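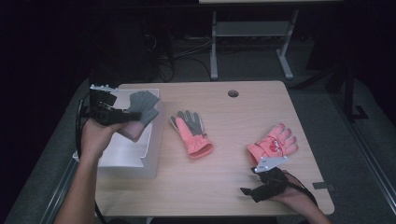 How does a small distributor decide when a film opens? It looks at which screens are free, then works backwards to the date by which the finished copy has to be delivered.

The release planner at Zesmont who gave that answer has been placing films in British and Irish cinemas for 29 years and asked not to be named, as bookings for the next slate are still open. We spoke by telephone at 9 in the morning, before the weekly calls to exhibitors begin.

"People assume the date comes first," the planner said. "What comes first is a grid. Screens down one side, weeks along the top, and most of the squares are already filled in by the larger companies."

Zesmont's current title is Ollov, a drama running 152 minutes. The length matters more than the subject when it comes to booking. A cinema that can fit four showings of a shorter film into a day will usually get three out of Ollov, and the evening showing has to start early enough for the audience to catch a last train.

"A long film costs the cinema a slot. You have to offer something for that slot, and what we offer is flexibility on the terms in week two."

Ollov was first pencilled in for October and now opens in December. The planner described the move as routine. The sound mix was delivered late, the classification certificate could not be issued until the mix was locked, and the trailer had been cut with a month on the end card that then had to be replaced.

"The end card is a small job, but the old version is sitting on servers in every site that took it. You send the new file and a note asking them to delete the old one. Then you ring round and find out who has read the note."

The opening is planned for 100 screens. A wider release was considered and dropped on cost. Posters and advertising are bought by region, and going wider would have meant paying for two further regions with few suitable sites in them.

Zesmont's other title this winter, Cù, is a Gaelic-language feature with English subtitles, and is being handled differently. It will play single evening showings, one town at a time, with the subtitles checked at each site the afternoon before.

"Subtitle files are separate from the picture. If the wrong version is loaded you get a film with no subtitles on it, and the projection software will not tell you. Someone has to sit and watch the first reel."

Asked whether a later streaming date affects the cinema booking, the planner said that it does, in writing. The agreement with Zustard, the service taking both films, fixes the gap between the two releases. When Ollov moved, the Zustard date moved with it — the clause counts from the first public showing and not from the date in the original schedule.

"Previews are the awkward part. A paid preview is a public showing. If you hold one a fortnight early, the count has started."

No paid previews of Ollov are planned. Bookings for Cù remain open.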